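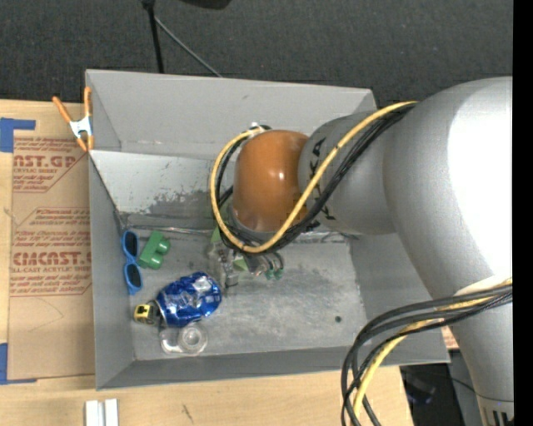 Die letzte Fähre nach Somar

Am Dienstag stand an der Tafel in Marino nur noch eine Abfahrt. Ich kaufte eine Karte für mich und eine für das Fahrrad und setzte mich auf die Bank vor dem Kiosk. Der Kiosk hatte schon geschlossen. Im Fenster hing ein Zettel mit den Preisen vom Vorjahr.

Meine Schwester hatte mir geschrieben, der Schlüssel liege beim Nachbarn, und der Nachbar gehe früh ins Bett. Das Haus hatte unserer Tante gehört. Jetzt gehörte es uns beiden, und eine von uns musste hin und nachsehen, was das Dach machte. Meine Schwester hatte die Kinder und den Laden. Ich hatte Resturlaub.

Die Fähre hieß Jelosora und war kleiner, als ich sie in Erinnerung hatte. Außer mir fuhren zwei Männer mit, die Zementsäcke auf einen Karren geladen hatten, und eine alte Frau mit einem Huhn im Korb. Das Huhn war still. Der Kassierer riss meine Karte ein und fragte, ob ich zu Besuch komme. Ich sagte, ich hätte dort ein Haus. Es war das erste Mal, dass ich das sagte, und er nickte, als wäre nichts dabei.

Nach einer Stunde sah man die Lichter. Als Kind hatte ich sie immer gezählt, bis die Tante am Kai stand und winkte, mit der Schürze noch um. Diesmal zählte ich nicht. Ich schob das Rad über die Rampe und fuhr die Straße hinauf, am Brunnen vorbei, dann links. Hausnummer 546. So viele Häuser hat Somar gar nicht, die Nummern stammen aus einer Zeit, als man die Ställe mitrechnete.

Beim Nachbarn brannte noch Licht. Er gab mir den Schlüssel durch das Fenster und sagte, der Strom sei abgestellt, das Wasser nicht. Ob ich eine Kerze hätte. Ich hatte keine. Er ging in die Küche und kam mit einer Kerze und einem halben Brot zurück.

Im Flur roch es nach Seife und kaltem Ofen. Auf dem Küchentisch lag ein Umschlag, auf dem in der Schrift meiner Tante »Dachdecker« stand. Darin war ein Schein zu 100 und ein Zettel mit der Adresse einer Firma in Prarnomov. Die Firma gab es seit 6 Jahren nicht mehr, das hatte mir meine Schwester schon am Telefon erzählt.

Ich legte den Umschlag zurück, stellte die Kerze auf eine Untertasse und stieg auf den Dachboden. Unter der Luke stand ein Eimer, halb voll. Ich trug ihn hinunter, leerte ihn in den Ausguss und stellte ihn wieder hin. Dann aß ich das Brot und schrieb meiner Schwester, dass ich bis Freitag bleibe.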